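The Pivcombe Letters

My aunt Gwendolyn left me 809 letters and a stapler, and I got the stapler working first. The letters were all from the same man, Ignacio Achterberg, who ran the ferry at Pivcombe until they built the bridge, and not one of them had been opened.

I know! I'd have had the lot open by teatime. But she'd kept them in shoeboxes under the stairs, every one with its stamp on, and she'd gone on living three streets away from him the whole time. They nodded to each other in the chemist's.

I decided to type them up. I took a week off in January, told Rafferty I had a chest infection, and sat down with box one and a butter knife. 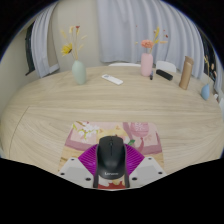
The mouse on its mat, ready for box one.

The first letter said the river was high. So did the second. By the 18th I knew more about the height of that river than anyone living – he gave it in feet and inches, with the wind, and signed off "yours as ever, I.A." I rang my cousin Esperanza in a bit of a state.

"Is there any love in it?" she said.

"There's a lot of mud in it."

She told me to skip to the end, which I'd been brought up not to do. I made toast. I walked to the bridge and back. Then I got out the last box and put the knife down again.

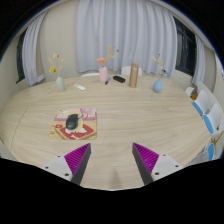 The big table, with its pale grain.

It was half past four and getting dark. The envelope on top was thinner than the others, and it was in her handwriting, addressed to him, no stamp.

I put my coat on and went to see if he was in.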